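Notes on teaching the arms by hand versus by remote, since I keep getting asked which one we use on Yupanqui. Both. The split is less obvious than I expected in August, so I'm writing it down. Thread.

1/ The task: a shuttlecock and an open cardboard tube. The arm has to move one or the other to the cell it is told. Dull to watch. Hard enough to show where a demonstration goes bad.

2/ By hand means the brakes are off, the arm is in gravity compensation, and you push it through the motion while it logs joint angles. By remote means you sit off to the side and drive the gripper with a handheld device. The arm logs the same angles either way. The shapes of the paths are very different.

3/ First difference is what the wrist camera gets. When you push the arm by hand, your forearm ends up in the view. A policy trained on that learns to look for a forearm. It then runs without one and drifts.

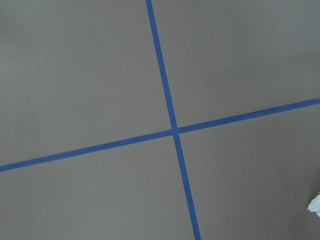
4/ Remote gives you a wrist view without the teacher in it, and that was the main argument for paying the setup cost. The price is depth. You lose the feel of contact and have to judge height by eye. On a plain gray surface with nothing but two crossed lines of blue tape to go by, a wrist view gives the operator almost no height cue. The lines get wider as you go down, slowly, and that is all you have until something touches.

5/ Our fix for height was boring. The operator watches the fixed view for the descent and the wrist view for the last bit of alignment. Switching between them costs time on every demo. We tried both views side by side, and people stared at the wrong one.

6/ Numbers, for those who want them. The set we train on now is 215 demos, 200 of them by remote. The rest were pushed by hand, and we kept them for one reason – see 9.
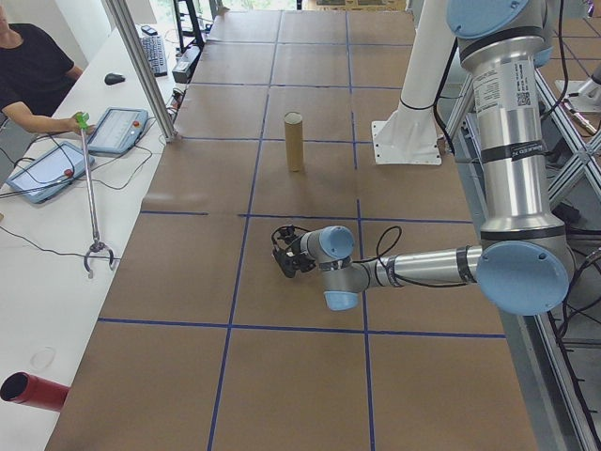 7/ Speed. A person pushing the arm moves it at arm speed, smooth and a bit too fast for the controller to play back. A person on the remote moves, stops, looks, moves. Those stops go into the data. If you train on them as recorded, the policy learns to stop as well, and sometimes it doesn't start again.

8/ We trim the stops. Anything where the gripper holds still and the fingers don't change gets cut down to 6 frames. Don't cut to zero. The short pause before the fingers close seems to carry something the policy uses, and grasps got worse when we removed it completely.

9/ Where pushing by hand still wins: awkward wrist angles. On the remote, operators avoid turning the wrist far because the view rolls with it and they lose track of left and right. By hand you just turn it. The hand-pushed demos are nearly all approaches from the side, and without them the policy only comes in from above.

10/ To keep the forearm out of those, we replay them. Push once to record the path, step back, let the arm run the path alone, and keep the camera stream from the replay only. You need the objects back in the same spot before the replay. If the replay misses the object, throw it out. Do not nudge the tube to help.

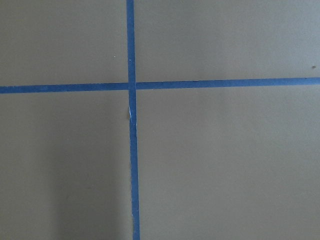 11/ The Brarkport people asked if operator skill matters more than method. From what I have, yes, at the start. A new operator needs some 18 tries before their paths stop looking like a search pattern. We record those and don't train on them. They are useful for showing the next new operator what a bad one looks like.

12/ Skill levels off early. After that the bigger problem is habit. One operator always comes in over the same corner of a cell, another always opens the fingers early. With two operators you get two habits and a policy that flips between them halfway down. We now write down the approach before the session and everyone does that one.

13/ Starting positions are the other thing people skip. If whoever resets the object picks the spot, it ends up near the middle of the cell. Every time. So a script picks the cell and the offset, and the person follows it. It is slow and I would not go back.

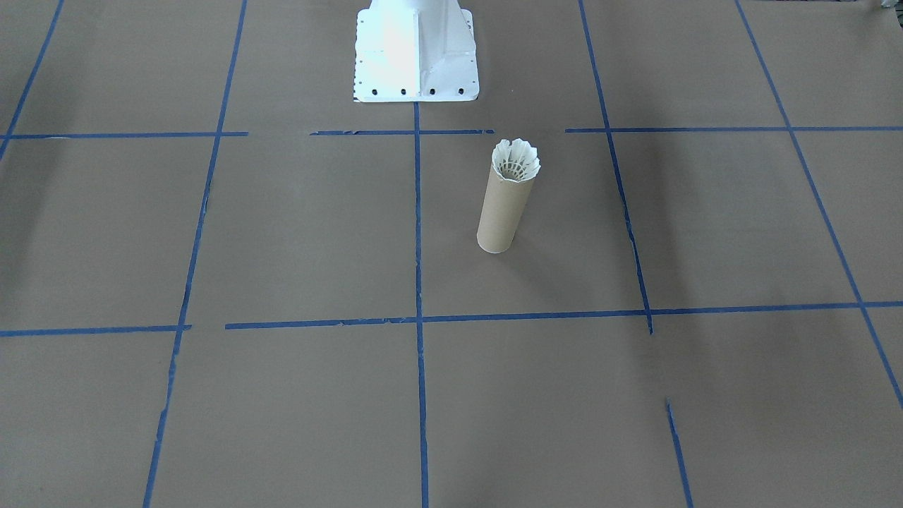
Tube upright, shuttlecock in the top, skirt up.

14/ On grasping the skirt: don't teach it with a firm close. By hand you tend to feel sorry for the thing and stop early. On the remote you don't feel it, so the trigger gets pulled all the way. We cap finger force in software during demos and use the same cap when the policy runs. If the two caps differ, you are teaching one task and testing another.

15/ Logging. Store the command and the measured position, both. We stored only the measured one for the first Harilham set and could not tell lag from hesitation. That set is still on the drive. I have not found a use for it.

16/ Also log who drove and which method. Two extra fields. I've had to split the data by both more than once, and guessing from the path shape is not fun.

17/ Someone will ask about Drerna. It still runs on hand-pushed demos only, with no wrist camera in the loop, so the forearm problem never comes up there. If you're in that position, stay with pushing. It is cheaper and you can start the same afternoon.

18/ Next is a second object in the same cell. I expect the stops to get longer and the trimming rule to need another look. Will add to this thread when there's a result either way.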